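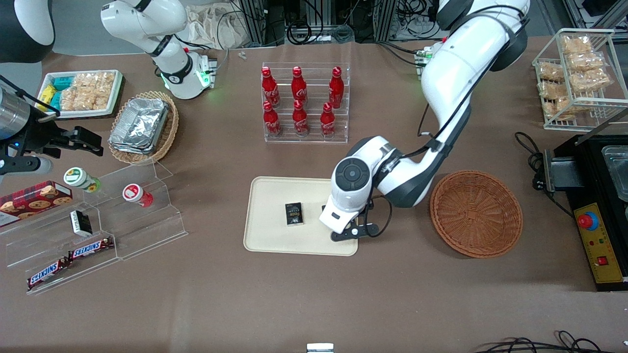 The landing tray is my favorite household habit of the year, and I've been wanting to write it up since June. The idea is so simple that I feel a bit silly giving it a whole item, but it has changed our mornings completely! You pick one shallow tray, you put it where people come in, and anything small that arrives in the house lands there first. Keys, receipts, the button that came off a coat, a battery that needs to go to recycling. A beige rectangular tray with a small black box sitting on it, and plenty of beige left to see, is just how I like mine to look at the end of the day. Once the bottom disappears, you've waited too long.

I got the idea from the Mustero bulletin, which ran a reader challenge last winter: 40 days, one tray, no drawers. I signed up thinking I'd last a week. The rule about drawers is what got me. We had 11 of them in the kitchen and hallway between us, and every one had turned into a junk drawer of some sort (the one under the toaster had a bicycle bell in it, and we don't own a bicycle). For the length of the challenge you could take things out of a drawer but you couldn't put anything small back in unless it had a proper spot.

The first few days were awful. Everything went on the tray and nothing came off it, and by Saturday it was a heap. Then we started emptying it after dinner, while the kettle was on, and that did it. It takes less time than the tea does. My kids took to it faster than I did - they like being the one who says where a thing lives.

A few notes if you want to try it:

Go shallow. I started with a deep basket and things sank. A low lip is enough to stop a coin rolling off.

Go plain. A busy pattern hides small stuff, and the whole point is seeing what's there.

Mail doesn't count. Paper takes over everything it touches, so ours has its own hook clip by the stairs.

Leave the tray out when guests come! I used to whisk it into the bedroom and then spend the next day hunting for my keys.

The Pillay Street thrift store usually has a stack of old cafeteria trays near the back, and they're perfect. Mine has a scratch down one side and I'm very fond of it. If you're over by Clondale, the hardware store there will cut you a piece of cork to line one, which cuts down on the clatter if you're the first one home and somebody is napping.

We're doing our own round of the challenge through this newsletter, same rules, starting with the next issue. Kosura Hall has said we can use the side room for a swap table at the end, so all those orphaned hooks, cables and jar lids can go home with someone who wants them. I already have a bicycle bell to bring. Write in and tell me what's at the bottom of your worst drawer - I want to print a list.

Shares: 400 | Comments: 11

Contact the newsletter | All rights reserved | Back to top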